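One table, one wall: Bernadette Boateng on fitting out small workrooms

Bernadette Boateng has been furnishing small rented workrooms for 13 years, the last several of them under the name Lasura. Her customers are mostly landlords with an awkward room to let, or people who have taken on such a room and can't see how to use it. She does the measuring, buys the furniture, carries most of it in herself and comes back a month later to see what has been moved.

We met in the Lindqvist building, where she looks after several rooms on the same hallway. She had her tape measure in her coat pocket and took it out twice while we talked, once to settle a question about the door.

She started out in office clearance. A company would close or move, and her employer would be paid to empty the place by Friday's dumpster, as she puts it, whatever day that fell on.

"You learn what people use by what's worn," she said. "The big desk in the corner office would look new. Then there'd be some little table by the copier with the finish gone on one side from people leaning on it. I took out a lot of big desks. I couldn't give them away."

When she began furnishing rooms on her own account, she bought small. Her standard item is a plain white rectangular table that she lists in her quotes as the Grimolus, after a shop that used to supply her and has since closed. She charges customers $219 for one, set up and leveled.

"People see that and say they can get a table cheaper, and they can. What they're paying for is that I come and put it where it should go. If they want to buy their own table and have me place it, I do that too. It doesn't save them much."

Why white?

"It goes with anything and you can see when it's dirty. With a dark top you think it's clean until the sun comes in. White shows a coffee ring right away, so somebody wipes it up. I've had customers ask for black and I tell them the same thing, and then I get them black if they still want it."

The brick wall

A lot of the rooms she deals with are in older buildings, and the landlords like to leave the brick showing. Boateng has mixed feelings about it.

"It rents the room. You put brick in the listing and the phone rings. But it's hard to live with as a wall. You can't hang a shelf on it without drilling, and most leases say no drilling. It's bumpy, so anything you push up against it sits a little crooked. Dust comes off the mortar in some buildings. And it's dark. Red brick takes a lot of light out of a room."

Her answer is to keep everything near the brick pale and low. She will not put a tall bookcase in front of it, partly because she thinks it looks bad and partly because the landlord will complain that the wall is hidden. A table goes there instead, with enough space behind it to get a broom through.

"A hand's width is the least I'd leave. Then you can clean back there and the table isn't scraping the brick every time somebody bumps it. Pens do fall down the back. I get asked about that more than anything else. You pick them up."

She likes a white ceiling over brick and will ask a landlord to repaint if it has gone yellow. On walls that aren't brick she has no strong opinions and usually leaves whatever color she finds.

The floors she is more particular about. Wood-look planks in mixed tones are her preference for a workroom. She said she would choose a gray and brown mix over a single color every time.

"A plain floor shows every crumb. With a mixed one you can go a few days. I know that sounds like the opposite of what I said about tables. But you eat and work on a table, and you only walk on the floor."

Rugs she takes out. Chair legs catch on them, and in a room of 200 square feet there is nowhere to put a rug that isn't in somebody's path.

What ends up on a table

The return visit is part of the price. Boateng lets herself in, or the tenant does, and she walks through without tidying anything. She wants to know what has settled on the tables since she left.

"There's always paper. Folks tell me they don't have paper anymore, they do everything on the computer. Then I come back and there's a newspaper, there's mail, there's the manual for the thing they bought. Paper goes to the back edge. I don't know why but it does, it gets pushed back and stays there."

Water is the other constant. She has given up on asking people to keep drinks off the work surface and only asks that the bottle have a cap on it.

"I used to put a little side table in for drinks. It filled up with chargers in a week. So now I say fine, keep the water on the table, put the cap back on, and keep it toward the back where your elbow isn't."

The middle of the table, up front, belongs to whatever the person is working on. She tries to get customers to agree on that one rule and leaves the rest to them. Anything with a cord is where it gets difficult. A cord wants to go over the nearest edge, and if the thing is in the middle of the table the nearest edge is the one where people stand.

"Coiled cords are better than straight ones for that. They pull themselves up. A straight one ends up on the floor and you step on it." 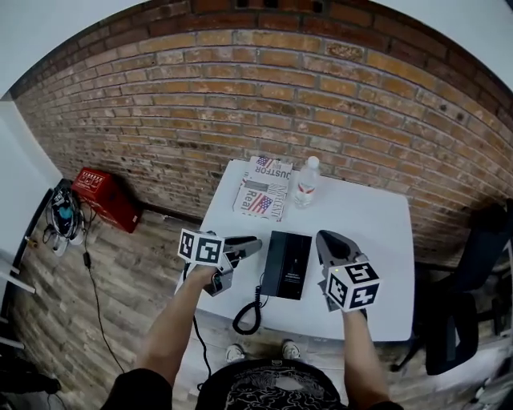

Standing or sitting

One question she asks every customer before she orders anything is whether they will stand at the table or sit at it. She said most people answer "sit" and then stand.

"If you're handling something, if you're taking it apart or packing it or just moving it around, you stand up. You don't even notice. So I leave the chair to the side. If the chair is tucked in under the table you have to move it first, and then it's behind you, and then you back into it."

She keeps the floor in front of a table clear for the same reason, a strip deep enough for a person to step back without looking. In narrow rooms this can take up a good part of the space, and landlords sometimes push her to fit in a second table. She had one case, for a landlord named Banda, where she put the second table in against her own advice.

"Mr. Banda wanted 2 in there. I told him they'd be working back to back and they'd hit each other. He said to try it. I tried it. When I went back in January one table was on its end against the wall with a coat over it. I took it away and he got his money back for it. I've sold him other tables since, for other rooms."

I asked whether she had ever been wrong the other way, and left too much room. She thought about it for a while.

"There was a woman doing alterations. I gave her the one table and a lot of open floor, and she needed somewhere to lay out a dress. She was doing it on the floor on a sheet. That was my mistake. I hadn't asked her how long the things were, only how many she did."

That customer now has a long folding table that comes out when needed. Boateng asks about length in the first phone call.

Light and outlets

Lighting takes up less of her time than people expect. She wants one good overhead light and, if the customer does close work, a lamp that clamps to the table on the side opposite the hand they write with. She doesn't buy floor lamps, which get knocked over in small rooms.

Outlets are a bigger problem in brick rooms, where they tend to be few and on the wrong side. The Lindqvist building has most of its outlets by the doors. Boateng runs a cord along the baseboard and fixes it down with clips that come off without leaving marks.

"A dark baseboard hides a dark cord. That's a small thing but I like it. If the baseboard's white I buy the white cord. It's the same price."

She won't run a cord across a doorway or under anything, and she has turned down a job over it. The tenant wanted a heater at the far end of a room with a single outlet. She told him to get an electrician, and he got someone else to furnish the room.

Her own table

At home Boateng works at a kitchen table that she said breaks most of her rules. It is dark, it sits against the wall and one end is covered in mail.

"My sister says I should hire myself. But it's a kitchen. People come in and put things down. If I cleared it at night it would be full again by breakfast, and I'm the one filling it."

She plans to keep Lasura small. She has a van, a hand truck and a helper on the days when there are stairs. She was offered a contract for a whole floor of a new building last year and said no after seeing the plans. All the rooms were the same size and she would have been putting in the same table, in the same spot, all the way down the hall.

Before I left she showed me a room two doors along, which a new tenant takes over at the end of the month. The last one left it clean apart from tape marks on the floor by the window. She got down and worked at one of them with her thumbnail, then wrote "tape, window side" on the back of her hand and measured the door again.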